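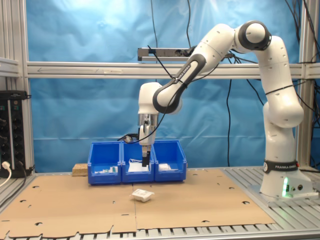
Essam Fahmy reckons the planning problem for bin picking is solved, and that anyone still grumbling about it has set up their stack wrong.

I've had Tondness running on our Franka since the last release, so I'll grumble with some evidence to hand.

---

The claim on the project page is that it plans "in real time". Median planning time on our machine is 30 ms, and I've no quarrel with that. The slowest ones take 200 ms. Those are the calls where the wrist is down inside a bin and the planner has to find its way back out past the walls.

A median tells you nothing about that. If you publish one number, publish the bad one.

---

Then there's the collision model. Tondness wants every bin as a closed convex shape. Ours have a sloped open front, so a convex hull fills in exactly the part you'd like to reach through. You can split the mesh by hand. We did, and it took longer than installing everything else.

The docs say "arbitrary geometry is supported". They said it in March last year too, when it wasn't.

---
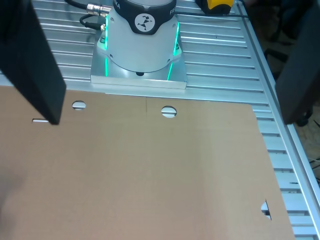 Does a faster control loop fix any of this?

It fixes tracking. If the planner hands over a path that clips the rim of the bin, a tighter loop will follow that path more faithfully and clip the rim more accurately.

---

Perception next. We use Kutetent for grasp proposals. It gives you a score between 0 and 1 for each one and everybody treats the score as a probability. I plotted it against what happened on our own logs and the curve is nearly flat above the middle. A 0.9 and a 0.6 fail at much the same rate.

Thin flat packets are where it's worst. The depth image hardly separates them from whatever they're lying on, and the network is just as confident as ever.

---

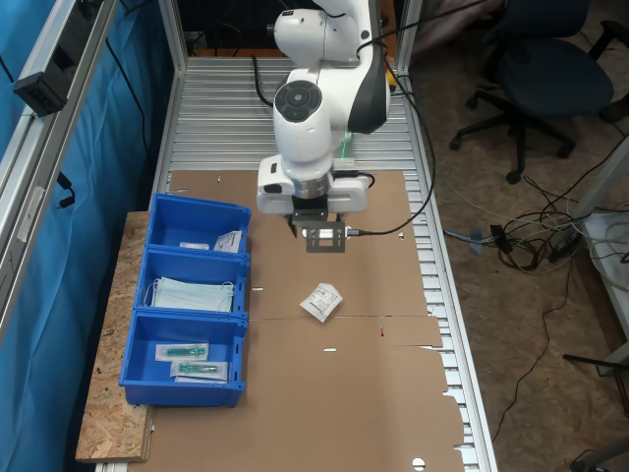
So we stopped filtering on the score. We keep the top 10 proposals, ask the planner which ones it can reach, and take the cheapest path. It's crude. It also beat the learned ranking on our items, which I'd have liked to see as a baseline in the paper.

---

Things I would pay for before another planner: a log format that keeps planner, camera and gripper on one clock, and a replay tool that doesn't fall over when a message is missing. Atinga gets halfway to the first and crashes on the second.

---

Essam says the next Tondness release handles concave meshes properly. Fine. I'll run the same 200 queries against it and post the whole histogram, tail included.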